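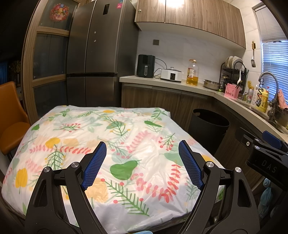 Why do flowers keep coming back when every other kind of pattern seems to go in and out of style, somebody wanted to know as we were packing up last time, and I promised I would open with it. So these notes for Session 5 start there, and then wander into repeats, as I warned you they might.

Pattern and the Home
Session 5: Florals and how they repeat
Skesalley Adult Evening Program, 24/09/2026

My short answer is that a flower is very forgiving. You can turn it, shrink it, color it blue when it never grew blue, and people will still read it as a flower. Try that with a teapot or a sailing boat and you soon have something that looks wrong upside down. A cloth for a table gets looked at from every side, and so does a bedspread, more or less, so a motif with no firm top or bottom is a great help to whoever is drawing it.

The longer answer has to do with printing. Small scattered flowers hide a great deal. If one color lands slightly off from the next, a petal just looks a little loose, and many of us rather like that. They hide crumbs and creases too, as anyone who grew up with a printed kitchen tablecloth will remember (ours was orange, and I loved it dearly).

Some words to know

Motif: the single drawn unit, such as one sprig or one blossom.
Ground: whatever is behind the motifs. A white or cream ground makes soft colors look cleaner. A dark ground makes the same colors glow.
Repeat: the block of design that is printed over and over. Measure it from any point to the next place that exact point comes up again.
Tossed layout: motifs thrown in all directions. Also called multi-directional.
One-way layout: everything grows up. Lovely on curtains, wasteful when you cut it.

Straight and half-drop repeats

In a straight repeat, each block sits squarely beside its neighbor, like tiles. In a half-drop, each column slides down by half the height of the block, so the eye is pulled along a diagonal and has a harder time finding the edges. Our sample from the Gevton mill has a repeat of 51 cm, and I'd like you all to have a go with the tape before you decide which kind it is – it fooled me for a good ten minutes when I first unrolled it.
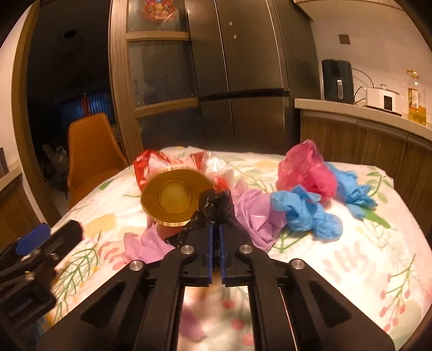
Isn't a half-drop always the better choice, then, if it hides the joins, came the question from the afternoon group, and it's a fair one. I would say no. A half-drop can set up diagonal stripes you never meant to draw, especially if you have one strong color, say a red, in only one or two spots. Pin the design up, go to the far end of the room, and squint. Whatever you see first is what a buyer will see first.

The Brirkby pattern books are worth an hour of your time if you can get over there. The collection holds 820 swatches, a good many of them florals, and you may handle the ones in the gray boxes. Ask for box 19, where ferns and berries turn up together again and again, usually with the fern doing the quiet work of filling gaps. Fillers like that are called secondary motifs, and beginners nearly always leave them too late.

For next time

Draw one sprig, no bigger than your palm, in ink or pencil. Trace it and arrange the tracings twice, first straight and then half-drop, on the Sekiguchi layout paper from the supply shelf. Please take only two sheets each, as the next order doesn't come until April. Bring a scrap of patterned cloth from home as well, any age, any condition, stains welcome.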